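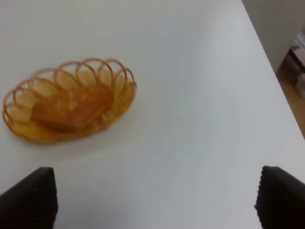 小面包篮底下要不要垫布?

看装什么。带糖面的、掉渣多的垫一块薄棉布,硬皮的直接放,用完把篮子倒过来磕两下就行。

这句我抄在本子第一行,省得Bouazza那边的人每次来都问一遍。他们店里早餐用的是小椭圆篮,一桌一个,收回来的时候缝里全是碎屑,服务员拿牙签一根一根挑,挑到后来干脆不挑了。七月我去看过一回,回来就跟Hanane Saber说,这种篮子好看归好看,编得密的地方真的很爱藏东西!她说那你倒是想个办法呀。好吧,这本子就是这么开的头。

先记清洗。我试过三种刷子:旧牙刷、洗杯子的海绵棒、还有一把给画框除灰的软毛刷(Arkwood仓库里翻出来的,标签上写着2789,也不知道是编号还是价钱)。最好用的居然是软毛刷,干着刷,顺着条子的方向走,碎屑自己往外跑。牙刷太硬,碰到花边那一圈就卡住,一拽整个篮子都跟着跑。海绵棒只适合抹外壁。沾了糖浆就没办法了,只能温水泡一会儿,倒扣着晾。上次我偷懒正着放,底下那圈第二天摸上去还是潮的,所以请各位务必倒扣,拜托拜托。 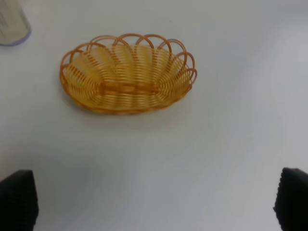
再说花边。我一直觉得椭圆篮最费工的就是口沿这一圈,弧和弧要互相压着走,间距一乱整只篮子就像打瞌睡。两头转弯的地方尤其难,弧要放松一点,太紧了会往里塌,太松又会支棱出来勾袖子。我自己练手的那只就是右边松、左边紧,放在架子上怎么看怎么别扭。Fikville的老样本册里有一页讲收边,画得很细,可惜最后一步糊了,我猜是把头藏到第二个弧底下再压一道。改天拆一只旧的验证一下。(Hanane说别拆她那只。知道了知道了。)

还有一个老问题:到底买藤的还是仿藤的。藤的手感好,怕潮;仿的好洗,晒久了会发脆。光看颜色我是分不出来的,两种都能做成那种蜜糖色。我现在的办法很土,拿指甲在底下不显眼的地方轻轻刮一下,再闻一闻。有更体面的办法请写在旁边空白处。
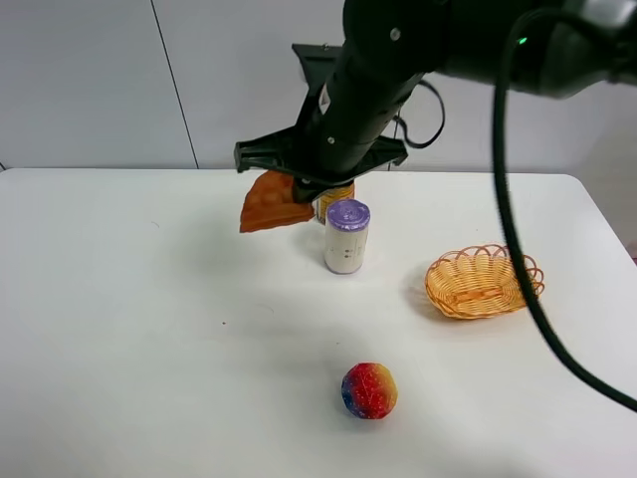

Drolstead,3/10/24

上午主要是摆桌。Bouazza要的是一张早餐桌的小样,不要餐布,不要花,就几样随手会放在桌上的东西:篮子、吃的、罐子。听起来简单,摆起来吵了半天。我主张篮子靠边放,拿面包的手不用越过别的东西;Hanane觉得篮子该在中间,大家都够得着。后来两种都试了,我得承认人多的时候她那种顺手,一两个人坐的话还是靠边舒服。

吃的东西也挑了一阵。圆的会滚,太小的一放进去就没了,长条的斜着放最稳,伸手拿的时候正好捏住一头。华夫饼扁扁的一块,平躺在篮底会显得篮子空,最好靠着壁立起来,格子朝外。我又往篮子里加重量,加到大约100克口沿都没有什么变化,再往上没试,下次拿个结实点的秤来(现在这只秤,门一关数字就跳)。

垫布裁了14块,边没锁,先凑合用。裁大了,四个角全翘在外面,像帽子戴歪了。下一批每边收一指宽,角剪圆。布头别扔,我要拿来包刷子柄。

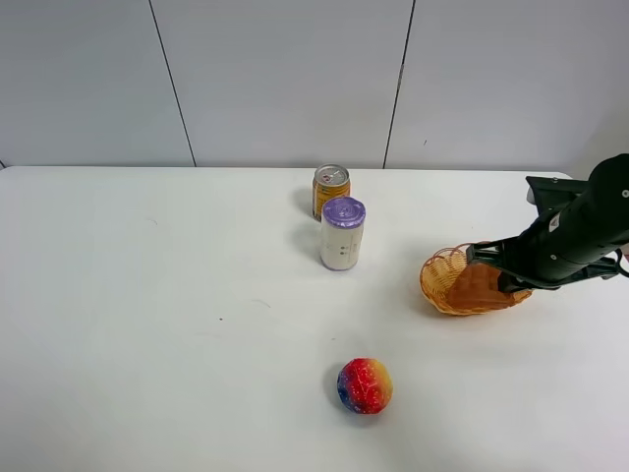

罐子的摆法我想单独写一段,因为下午改得最多的就是它们。客人坐下来,先看见的总是高的那个,所以高矮顺序比颜色要紧。我本来以为矮的放前面是常识,谁都会这么摆,可桌上现在是淡紫盖子的白罐站在前面,把后面那只金色矮罐的下半截挡住了一部分,矮的那只只好从后头露着个拉环盖。单看倒也不难看,真要倒饮料就得绕过去拿。我的意见是两只对调,或者错开一个罐子的宽度。颜色我没意见,紫盖子跟那只红橙蓝紫混在一起、洒着白点的球还挺搭,虽然球最后上不上早餐桌还得问Bouazza,他们有一个儿童角,也许放那边更合适。

待办,按想起来的顺序:
给Fikville写信,问样本册那一页有没有清楚的版本。
垫布重裁,锁边用浅色线。
软毛刷再买两把,别买带香味的那种。
篮子用完倒扣放回1082号架子,上面不要压东西,口沿压扁了很难救回来。
白桌面每次收工擦一遍,糖渣干在上面特别难弄,别用钢丝球!!

Hanane看完在旁边补了一句,说儿童角的篮子口沿最好不要留空弧,小孩手指会往里钻。有道理,我去找找有没有平口的样子,找到了贴在下一页。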